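Workshop tips – teaching an arm to pick stuff up in simulation

Notes from the bench at Tornudthorpe, updated September 2022. Mostly for whoever takes over the Sulness runs from me. Quick and dirty, sorry.

Start with flat things. Books, plates, lids. Everybody wants to do mugs first. Mugs are easy! A thin book lying flat is what breaks your grasp planner.

Mix the clutter. We ran 200 layouts with tidy spacing, then 200 with random spacing and random angles. Trained on tidy, tested on messy: 39 good picks out of 60. Trained on messy, same test: 53. Same network, same training time. Cheapest gain we got all year.

Throw in odd shapes. Nasrin Zamani started this back in June, adding toy animals and spare tool parts to the kitchen stuff. Legs and antennae mess up the depth edges, so the planner learns not to trust them so much. Keep a few in every batch.

Come straight down on thin stuff, then slide to an edge. Don't pinch the middle of a cover. If the fingers hit the table in sim they will hit it harder in real life.

Check your contact settings before blaming the network. Lost most of a week to a friction value somebody had typed with one zero too many. Print the settings at the top of every log.

Save the seed with each layout. Seperate file, same name. You will want that exact mess back.

Fix the lighting last. Soft shadows are fine for early runs, vary them once picks are working.

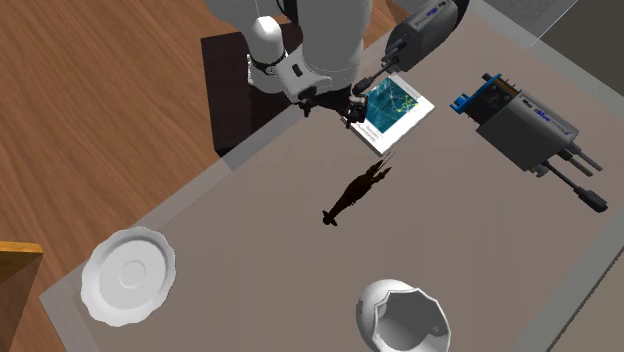
Messy layout, rendered: gripper over the left edge of the book, with crayfish, plate and bowl also in play.

Look at your renders, by the way. Flip through a handful from each batch by eye – Lawal Bassey found a bowl sunk halfway into the table that the scripts had passed as ok.

Score by object, not just one big number. Ours hid the fact that plates were doing terrible until we split it up.

Old scripts are in the Redeck folder, newer ones under Sethi. Use the newer ones. The Redeck ones still run but teh units are in inches.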